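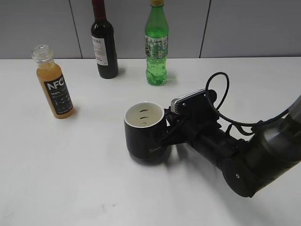 Zerimden lab releases Senell, a way to teach robot arms to handle a mug from 16 demonstrations

Fustitz, July 14, 2018 – I've been asked to write this one myself, so you're getting the lab version of a press release. My name is Margit Vik, I lead the manipulation group at Zerimden, and today we're putting out Senell, a method that teaches a robot arm to pick up a mug, move it and set it back down on a crowded table after being shown how only 16 times.

Mugs are harder than they look! They come with handles, thick rims and a center of weight that shifts as soon as there's something inside. A grip that works fine on an empty mug can let a half-full one tip on the way across the table. And on a real kitchen table there are bottles in the way, some of them tall, some of them see-through, and a see-through bottle is a miserable thing for a depth sensor (ask anyone who has tried).

Most of the methods we compared ourselves with want a precise 3D model of every object first. Senell doesn't need one. It watches the demonstrations, works out which parts of the motion stayed the same each time and which parts changed, and then puts its effort into the parts that stayed the same. If every demonstration kept the mug level between lift and set-down, the arm treats level as a rule. If the path around the bottles was different each time, the arm takes that as permission to find its own.

My colleague Yhon Palomino came up with that idea in January, on a whiteboard I had been hoping to use for something else. Borghild Westerberg wrote the first working code, and Gilmar Seixas built the part that reads force at the wrist and notices when the load is moving.
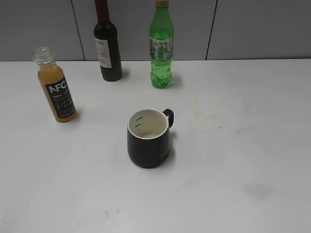 The Senell test table at Zerimden: juice, wine and soda bottles toward the back, with the black mug in front.

Now for the numbers. We did 408 runs altogether. Eight of those were warm-ups to check the setup, and we decided before starting that they wouldn't count. That leaves 400 scored runs, and in 283 of them the arm finished the whole job with no help from us: grasp, lift, travel, set down, let go. A run failed if a bottle got knocked, if liquid left the mug or if one of us had to hit stop. I'd love that score to be higher, and so would my colleagues, but it's a result we can stand behind, and we're publishing the failed runs along with the good ones.

Most of the failures came at the set-down. The arm would let go a touch early and the mug would land with a bump. Borghild is already working on a gentler release, and I'm pretty excited about where it's heading – the wrist readings have a lot more in them than we're using so far.

"What I like about Senell is that you can see why it did what it did," says Branislav Sýkora, who runs our evaluation work and scored the runs. "When it goes wrong, I can go back to the demonstrations and usually find the one that taught it the bad habit."

The paper, the code and the full set of recordings are free for other research groups to use, and we'd really like people to try them on objects we haven't touched. Bowls would be great. So would anything with a lid.

Questions, interview requests and visits to the lab can go through the Zerimden press desk in Fustitz. Ask for me or for Yhon, and please mention Senell so your message lands with the right group.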